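Brelport Home Forum > Bathrooms > Small bathroom storage wins

dilani_d
Joined: June 11, 2018

We finally swapped our pedestal sink for a real vanity and I'm so happy with it! Doors and drawers both – I can't believe I lived without them for six years. What does everyone keep where?

colm_oc
Congrats! Drawers for anything you touch daily, doors for tall bottles and cleaning stuff. I'd skip doors completely if I could.

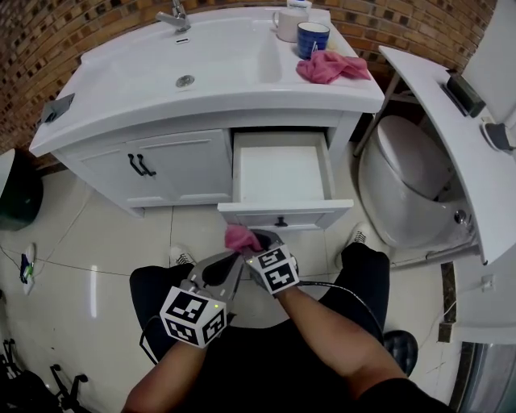 thilini_h
Colm, I have to stick up for doors! A deep cabinet swallows spare towels, a hair dryer and a 50-pack of toilet paper with room to spare. I love a drawer too, but plan it while it looks like the white one there, pulled open with nothing in it. Mine filled up with hotel soap in a week.

colm_oc
Ha, fair. But a cabinet turns into a cave. I found 2 bottles of the same drain cleaner at the back of ours.

nilmini_w
Pull-out bins fix the cave problem! I put a pair in ours and it's a dream – everything rolls right out to you. Measure around the pipes first.

dilani_d
Ooh, bins. Did you screw them down or just set them in?

nilmini_w
Screwed down. The loose ones tip when you yank them.

colm_oc
Still voting drawers.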